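Chapter 17
Ceasefires and the Work of Monitoring

Juwita Ong

A ceasefire is an agreement to stop shooting. It may be written or spoken, open-ended or fixed in length, and it may cover a whole country or a single road. It does not settle the dispute that caused the fighting, and in most cases it leaves armed groups close to where they stood on the day it was signed. The previous chapter dealt with how such agreements are reached. This chapter deals with the period that follows, when the text has to be applied on the ground.

Students often treat the signing as the main event. In practice, most of the labour comes later. Lines have to be marked, roads have to be opened, complaints have to be heard, and each side has to be given some way of finding out whether the other is keeping its word.

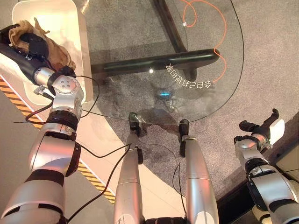
17.1 Terms used in this chapter

Cessation of hostilities: a general promise to stop fighting, often short and with few details. It may be made by one side alone.

Ceasefire: a fuller agreement, usually with maps, a start time, a list of banned acts and some way of dealing with breaches.

Line of contact: the line along which opposing forces face each other when the agreement starts. It is seldom straight and seldom agreed upon in full.

Buffer zone: a strip of land on one or both sides of the line from which troops or heavy weapons are kept out.

Breach: an act the agreement bans. Firing a weapon is the plainest case, but digging new trenches, moving guns forward or blocking a road may also count – the text decides.

Usage varies. Some agreements use "truce" for any of the first three, and older documents use "armistice" for a ceasefire that is meant to last. Read the definitions clause of an agreement before comparing it with another.

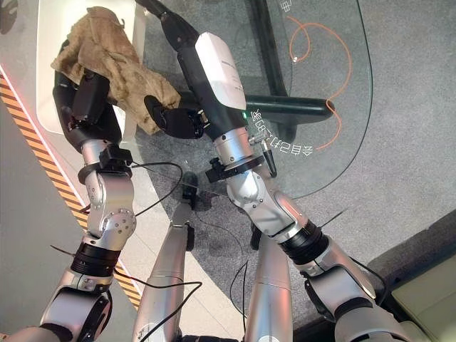

Figure 17.1 Crumpled beige cloth gripped by a black robotic hand.

17.2 Case outline: the Bustadden line

The Bustadden agreement is used throughout this chapter. It was signed in June between the Clernari regional authority and the forces holding the town of Bramance, after two earlier attempts had failed within days. The text runs to 23 articles. It bans firing across the line, sets a buffer zone on both banks of the river, and reopens the Sorrentino road to civilian traffic in daylight.

Both earlier attempts lacked a monitoring body. Each side kept its own list of breaches, and the two lists had few entries in common. The third text set up a joint mission with 3 fixed posts and a mobile patrol. Its first public report, dated 30 Aug 2023, recorded 251 alleged breaches. Monitors were able to confirm fewer than half. The rest were marked "not confirmed", a label that covers both false claims and true ones that could not be checked in time.

That label matters to the argument of this chapter. A count of alleged breaches measures reporting as well as fighting. When a post opens in a district where there was none, the count tends to rise, even if the district has become quieter. 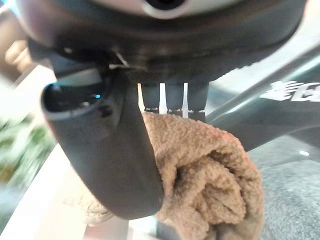 Figure 17.2 Curved dark grey gripper finger with a small blue light near its open end.

17.3 What monitors do

Monitors observe, record and report. They do not enforce. A patrol that finds a gun inside the buffer zone notes the place and time, informs the liaison officers of both sides, and returns later to see whether it has been moved. Whether anything follows is a matter for the parties.

The mandate sets the limits of this work. It states where monitors may go, whether they need notice or consent, and who receives their reports. At Bustadden, patrols had to give notice before entering Bramance but not before using the Sorrentino road. Findings from the two areas should therefore not be read as equal in weight.

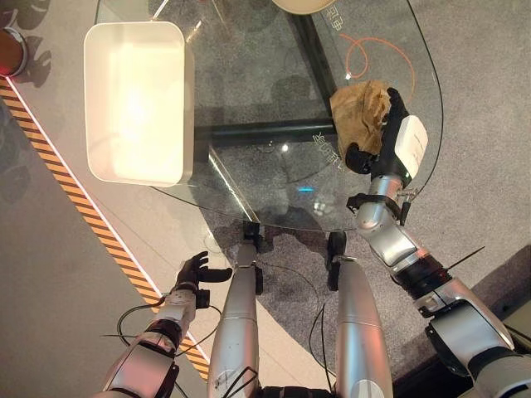
Reading time for Section 17.4: 17 minutes

17.4 Why breaches occur

Not every breach is ordered. Three broad types can be separated for study, though a single incident may fit more than one.

Command breaches are planned and approved by leaders, usually to gain ground or to apply pressure before talks.

Local breaches are started by units at the line without approval. Common causes are unclear maps, disputes over farmland or water, and firing in reply to a sound wrongly taken for an attack.

Outsider breaches are carried out by armed groups that never signed. The signing parties may be unable to stop them, or may find it useful to say so.

Each type calls for a different response. Local breaches are often reduced by a telephone line between field commanders and a corrected map. Command breaches are not, and Section 17.5 considers the measures that have been tried against them.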